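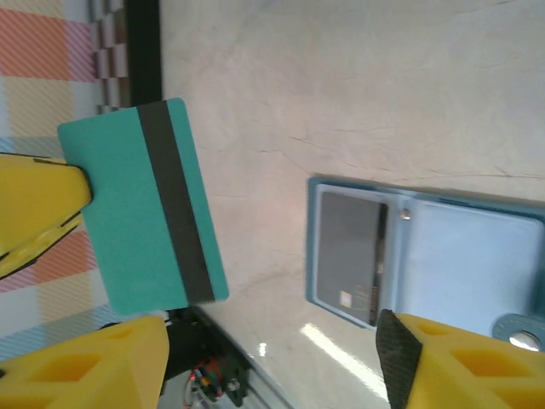

1월의 일기: 가계부와 겨울 돈

인쇄 | 이메일로 보내기

오늘은 아침 여섯 시에 일어났습니다. 창문 안쪽에 물이 많이 맺혀 있어서 수건으로 닦고, 닦은 수건을 다시 짜고, 그다음에 물을 끓였습니다. 이 나라에 와서 세 번째로 맞는 겨울인데 저는 아직도 보일러의 '외출'이라는 단추를 믿지 못합니다. 외출을 눌러 놓고 나가면 방이 얼마나 식는지, 그리고 다시 데우는 데에 돈이 얼마나 드는지, 집주인께 여쭈어 보았을 때와 아래층 이웃분께 여쭈어 보았을 때 대답이 달랐습니다. 그래서 이번 달에는 제가 직접 적어 보기로 했습니다.

가계부를 쓰기 시작한 것은 작년 가을입니다. 그 전에는 월말이 되면 통장에 남은 돈을 보고 조금 놀라고, 그러고 나서 잊어버렸습니다. 고향 롤스카(Lollska)에 살 때 우리 집에서는 부엌 벽에 달력을 걸어 두고 그 칸 안에 쓴 돈을 연필로 적었습니다. 우유 값, 등유 값, 구두 고친 값. 어머니의 글씨는 작아서 한 칸에 다섯 줄도 들어갔습니다. 저는 그 달력이 창피했는데, 친구가 놀러 오면 우리가 무엇을 얼마에 샀는지 다 읽을 수 있었기 때문입니다. 지금은 제가 똑같이 하고 있습니다. 다만 달력 대신에 공책에 적고, 공책은 서랍에 넣어 둡니다.

공책은 스컬로(Skirlow)라는 문구점에서 샀습니다. 표지가 회색이고 종이가 조금 두껍습니다. 처음에는 휴대전화로 해 보았지만 저에게는 잘 맞지 않았습니다. 전화기가 알아서 '식비'와 '생활'을 나누어 주는데, 세제를 사도 식비, 양말을 사도 식비라고 했습니다. 같은 마트에서 샀기 때문입니다. 고치려면 여러 번 눌러야 하고, 누르다 보면 다른 알림이 와서 그것을 읽게 됩니다. 공책에는 알림이 오지 않습니다.

오전에는 지갑을 정리했습니다. 영수증을 꺼내서 날짜대로 놓고, 카드도 모두 꺼내서 식탁 위에 늘어놓았습니다. 뒷면에 검은 줄이 있는 카드를 보면 저는 아직도 '긁다'라는 동사를 생각합니다. 한국어를 배운 첫해에 저는 이 동사를 가려운 데에만 쓰는 줄 알았습니다. 계산대에서 누가 "카드 긁을게요"라고 했을 때 정말로 손톱으로 긁는 모습을 상상했습니다. 요즘 가게에서는 꽂거나 대는 일이 더 많은데도 말은 그대로 남아 있습니다. "이번 달에 너무 긁었어"라고 회사 동료가 한숨을 쉬면 저도 같이 한숨을 쉽니다. 이제는 뜻을 압니다.

돈에 대한 한국어 낱말 중에서 제가 좋아하는 것을 공책 맨 뒤에 모으고 있습니다. '잔돈', '목돈', '푼돈', '쌈짓돈', '웃돈'. 모두 '돈'으로 끝나니까 외우기가 쉽습니다. '목돈'은 처음에 목에 거는 돈인 줄 알았습니다. '쌈짓돈'은 사전을 찾아보니 쌈지라는 작은 주머니에서 온 말이었습니다. 우리말(제 모국어를 말합니다)에도 비슷한 것이 있는데, 그대로 옮기면 '양말 돈'입니다. 할머니가 양말에 넣어 두고 잊어버린 척하는 돈입니다.

점심은 어제 끓인 배추된장국을 먹었습니다. 배추 반 통을 샀더니 사흘 동안 배추만 먹게 됩니다. 첫날은 국, 둘째 날은 전, 셋째 날은 다시 국입니다. 오늘이 그 셋째 날인데 국물이 첫날보다 더 달았습니다. 밥을 먹으면서 라디오를 들었는데 난방비에 대한 이야기가 나왔습니다. 빠른 말이라서 절반쯤 알아들었고, 나머지는 아는 낱말을 이어서 짐작했습니다. 문풍지라는 낱말을 새로 배웠습니다. 문에 바르는 종이에서 온 말 같은데 지금은 스펀지로 된 것도 문풍지라고 부릅니다.

오후에 에더(Eder) 은행에 다녀왔습니다. 걸어서 30분 걸립니다. 버스를 타도 되지만 바람이 없어서 걸었습니다. 종이 통장의 마지막 장이 다 차서 새 통장을 받고 싶었습니다. 창구에 계신 분이 요즘은 통장 없이 쓰시는 분이 많다고 아주 친절하게 말씀하셨습니다. 저는 종이가 좋다고 대답했는데, 말하고 나서 조금 고집스러운 할머니처럼 들렸을 것 같아서 집에 오는 길에 계속 생각했습니다. "종이가 편합니다"라고 했으면 더 좋았을 것입니다. '좋다'와 '편하다'의 차이를 저는 늘 말하고 난 다음에 압니다.

번호표를 뽑고 기다리는 동안 낡은 통장을 처음부터 읽어 보았습니다. 일기를 따로 쓰지 않은 달에도 통장은 저 대신 무엇인가를 적어 놓았습니다. 비가 많이 온 여름에 우산을 산 날이 있고, 치과에 간 날이 있고, 이자가 2원 들어온 날도 있습니다. 이자 2원을 보고 혼자 웃었는데 옆에 앉으신 분이 저를 보셔서 통장을 덮었습니다. 만둠데일(Mandumdale) 번역 일의 첫 번째 돈이 들어온 줄도 찾았습니다. 낡은 방앗간들에 대한 작은 안내책이었고 저는 그중 한 부분만 맡았습니다. 한 달 동안 밤마다 '물레'와 '물레방아'와 '방아'를 구별하느라 고생했습니다. 그 줄에는 회사 이름 네 글자와 숫자밖에 없지만 저는 그때 책상 위에 귤 껍질이 얼마나 쌓여 있었는지까지 기억이 납니다.

은행에서 나와서 시장 쪽으로 돌아 왔습니다. 귤을 한 봉지 사고, 철물점에서 문풍지를 샀습니다. 라디오에서 배운 낱말을 같은 날에 쓸 수 있어서 기뻤습니다. 철물점 아저씨가 투명한 것과 회색 중에서 고르라고 하셔서 회색을 골랐습니다. 붙이는 방법도 가르쳐 주셨습니다. 먼저 문틀의 먼지를 닦고, 다 마른 다음에 붙이고, 당기지 말라고 하셨습니다. 당겨서 붙이면 며칠 뒤에 줄어서 끝이 벌어진다고 합니다.

집에 와서 그대로 했습니다. 창문은 잘 되었지만 현관문은 문이 닫히지 않아서 한쪽을 다시 떼어야 했습니다. 떼어 낸 것은 끈적끈적하고 먼지가 붙어서 다시 쓸 수 없었습니다. 버리기가 아까워서 의자 다리 밑에 잘라 붙였습니다. 이제 의자가 소리를 내지 않는데 한 다리가 조금 높습니다. 내일 다시 잘라 볼 생각입니다.

저녁에는 가스 계량기를 보러 나갔습니다. 숫자는 2205였습니다. 공책에 적고 옆에 '흐림, 바람 없음, 외출 단추 사용'이라고 썼습니다. 이렇게 날씨까지 적어야 나중에 비교할 수 있을 것 같습니다. 지난번 겨울에는 숫자만 적어 놓아서, 어느 날 왜 많이 썼는지 전혀 알 수 없었습니다. 아마 감기에 걸려서 하루 종일 집에 있던 날이었을 것입니다. 아니면 빨래가 마르지 않아서 방을 덥게 한 날이었을 수도 있습니다.

그다음에 이번 주 영수증을 더했습니다. 계산기로 두 번 했는데 두 번 다 다른 답이 나와서, 세 번째는 종이에 세로로 적어서 더했습니다. 저는 숫자를 셀 때만은 모국어로 셉니다. 한국어로 "천이백사십팔"이라고 소리 내어 말하면 말하는 동안 그다음에 더할 숫자를 잊어버립니다. 1248은 동전 저금통에 쓰는 제 자물쇠 번호가 아니고 (자물쇠 번호를 일기에 쓰는 사람은 없겠지요) 오늘 귤을 사고 남은 잔액과 영수증의 차이입니다. 1248원이 어디로 갔는지 한참 찾았습니다. 외투 주머니에도 없고 가방 바닥에도 없었습니다. 결국 '모름'이라는 칸을 새로 만들어서 거기에 적었습니다. 어머니의 달력에도 가끔 물음표가 있었던 것이 생각납니다. 그때 저는 물음표가 무엇을 산 것인지 물어보지 않았습니다.

다음 주에 고향에 전화할 때 물어보려고 합니다. 달력을 아직 가지고 계시는지도 물어볼 것입니다. 버리셨다면 할 수 없지만, 아마 등유 값이 적힌 겨울 것은 어딘가에 있을 것입니다.

지금은 밤 열 시이고 창문 쪽에 손을 대 보면 어제보다 찬바람이 적게 들어옵니다. 기분 탓일 수도 있어서 공책에는 아직 쓰지 않았습니다. 귤을 두 개 더 먹고 자겠습니다.

인쇄 | 이메일로 보내기

최근에 쓴 일기
- 배추 반 통으로 사흘 살기
- '좋다'와 '편하다'를 또 틀린 날
- 물레방아와 물방아는 어떻게 다른가
- 첫눈, 그리고 미끄러운 언덕길
- 롤스카의 부엌 달력
- 치과에서 배운 낱말들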